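Ticket 378: Label template drops the last line of the return address
Product: Skarkard (desktop), label module
Status: Solved
Opened: Wednesday, January 4, 2023

Hi all! First ticket from me after two years of happily using Skarkard, so forgive the length. We run a small mail-order seed shop called Ineck and print all our box labels from the Were template pack. Since the last update, the return address loses its bottom line. Preview shows it, the PDF shows it, the printed label doesn't.

Printer is a plain thermal one at 300 dpi. Label stock is the Sturesau roll, same as always. Other templates print fine.

Tried so far:
Restarted everything (of course).
Reinstalled the printer driver.
Swapped to a new roll.
Changed the font size from 9 to 8. The line came back, but only its top half!

The label goes on the flat part of the side panel, so I can't just use a longer one and let it wrap.
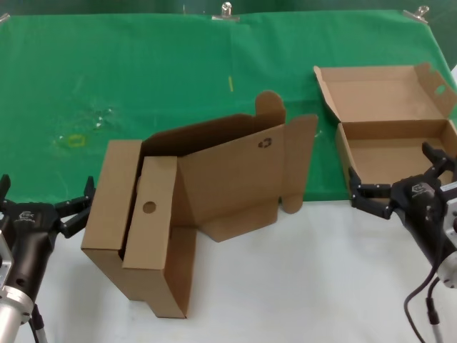 Cardboard box, partly assembled, recycling symbol on the open panel

Reply from support
Thanks for the careful list, it saved us a round of questions. The half line at size 8 is a great clue. Could you open Page Setup, go to Margins, and tell us what is in the Bottom field? Please also check whether "Use printer defaults" is ticked.

Reply from customer
Bottom says 5 mm and the box is ticked. I never touched either one. Is 5 a lot? On a label this short it seems like a lot.

Reply from support
It is! The Were templates expect zero there. The update turned on printer defaults for any template saved in the old format, and your driver is handing back its own margin. Untick the box, set Bottom to 0, then save the template under a new name so it gets written in the new format.

Reply from customer
Did that, printed one label, and the whole address is there. I may have cheered. Then I got greedy and sent a batch of 35, and the first few crept upward a little.
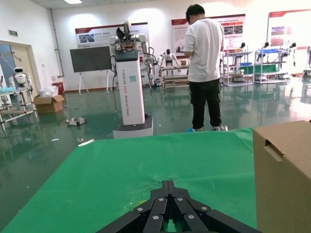

The creep went away once I ran the gap calibration from the printer's own menu, which I should have done after changing the roll. Second batch of 35 came out lined up from first to last. I've put the font back to 9 too, and it looks so much better.

Reply from support
Wonderful! A fix for old-format templates is planned for February. Your renamed copy won't be affected. Closing this one, but reply here any time and it will reopen.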